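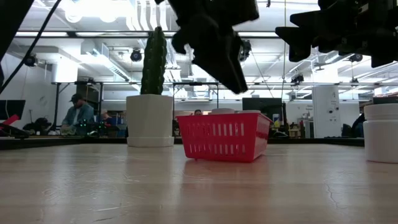 I've changed my mind about emergency stops, and it took a bottle of vitamins to do it.

Some background first. I've been tinkering with tabletop arms at Clundstead for a few years now, mostly teaching them dull household jobs – put the jar in the basket, take the jar out of the basket, move the basket without tipping it. It's not glamorous work and I love it. My sister thinks I build Terminators. I've told her that on a good afternoon I get a lid to go on straight.

Anyway, back in August we had a run going on the packing task, and everyone was feeling pretty chuffed. The counter on the log said 2,261 completed picks without anything you'd call a proper fault. Then on the next one the left arm came down over the basket, closed on the rim instead of the jar, and kept going. It didn't swing wildly or throw sparks or any of the stuff people picture when you say "robot accident". It just pushed, steadily and very politely, like someone leaning on a door that says pull. The basket slid, a jar went over, and the whole lot started heading for the far side of the table where Desmond Dvorak had his hand flat on the wood, reading something on his phone.

He got a pinched finger and a bruise the colour of an eggplant. He was fine, he went and had lunch. But I was the one standing next to the stop button, and I didn't press it.

I've thought about that a lot. I saw the gripper close on the wrong thing. I knew it was wrong straight away. And what went through my head was, "Oh, it'll sort itself out," because the arm usually does. It grabs badly, it backs off, it has another crack. I'd watched it recover so many times that I'd stopped reading a bad grasp as a fault at all. Plus (and this is the bit I'm less proud of) pressing the button meant re-homing both arms, and that was a good 32 minutes of mucking around on the old setup. So I waited. Desmond yelped, and then I hit it.

When we pulled the log apart, the cause was almost boring. The force limit lives in a settings file, and someone had bumped it up to 57 newtons so the arm could drag a heavier basket, then forgotten to put it back. That someone was me. I found my own note beside it: "temp, change back." There was no date on it, which tells you how serious I was about the changing back.

Now, the write-up we sent around called it a configuration error, and that's true as far as it goes. The fix was to lock the file so it needs a second person to sign off on changes. Good, fine, I voted for it. But I reckon we let ourselves off lightly. The number was wrong for nine days and in all that time there were people beside that table who could've caught it by feel. The arm had been shoving things a bit harder than it used to. I remember noticing the basket skid once and thinking the table must be slippery!

My actual opinion, since you've read this far, is that a stop button is only as good as how cheap it is to press. If stopping costs you half an hour and a sigh from the person waiting on the data, people will hesitate, and I don't care how much training you give them. We've since moved to a controller called Indent that lets an arm freeze and pick up from where it was, and I press that thing constantly now. I press it when I sneeze. Desmond reckons I've got a twitch. He's also started keeping his hands off the table, mind you, so we've both learned something.

The mate of mine who works over at Zirkeo disagrees with me on this, by the way. Her view is that easy stops make people sloppy, that they'll lean on the pause instead of fixing what's underneath. She may have a point. Our pause tally for the first month was 630, and I couldn't tell you the reason for even half of them. I'd still take a pile of pauses I can't explain over one more finger.

What I'd like next is for the pause to ask for a word or two on why you hit it, but only afterwards, once everyone's clear, and without holding anything up. I've half written it. The note in the code says "temp" and this time I've put a month on it.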